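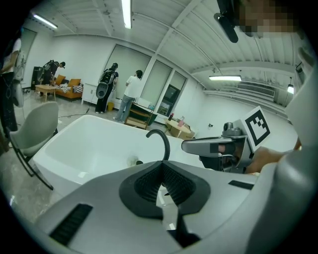
Have you ever wondered how a robot learns to do ordinary stuff, like tidying a sofa or picking up a cup? I did, so I went along to the open day at Urkeo to find out!

Urkeo is a robot workshop in Stoltolgate, up a lot of stairs (56 of them, there's a sign at the bottom that warns you). I was expecting benches and sparks and oily rags. What I walked into looked more like a furniture shop. They've got a sofa with cushions, a little coffee table and a big white bathtub, all in one room. A bathtub! With a tap and everything!

So why does a robot workshop need a bath? Well, think about your own home. You know that a cushion is squashy and a bottle can tip over, and you know it so well that you never think about it. A robot starts off knowing none of it. Somebody has to show it, over and over again, and the best place to do that is a room with proper home things in it.

The showing is done by people, with a gripper they hold in their hand. A gripper is a bit like a robot's hand, only it has fingers that pinch together (try picking up a pencil with just your thumb and one finger and you've got the idea). There's a camera on it, so it sees the job from where a robot's hand would be. You might spot a square black-and-white pattern on one of the fingers too. Patterns like that are easy for a computer to find in a picture, which helps it work out where the finger is.

Some of the people working there wear a big pack on their back while they go about the room. They bend, they reach, they turn round and do it again. The team told us they had recorded 464 goes at one single job, and they still wanted more!

Then it was our turn. There were 6 of us in my group and we each had a try with a practice gripper called Caldeira. My job was to move a sponge from one bowl to another. Easy, right? I dropped it twice. You have to go slowly and look at where the fingers are, and my arm got tired much sooner than I'd thought it would.

If you want to go, the next open day is in March, and children need to bring a grown-up. Wear shoes you can climb stairs in.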